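Setting up the Vonis arm for an open day

Fix the arm to its stand and mark a 2 m line on the floor for visitors. Load the demo program, set the speed limit to 300 mm/s and run one full cycle with the guard closed.

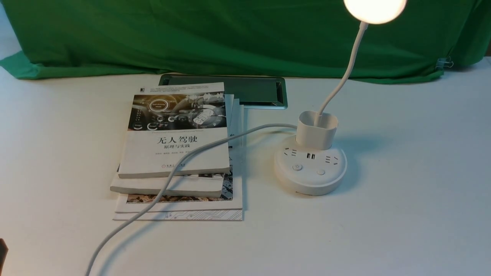
Object choice decides how well a pick demonstration runs. Books suit the Davberg gripper if none is thicker than the jaw opening. Stack them slightly offset, as with the four on the white table, so that each edge can be found. Route power cords separately — a lamp cord lying over the top book will be dragged by the first lift.

Before the doors open, check the stop button and save the log. Lucero Grajales keeps the Jania checklist at the front desk.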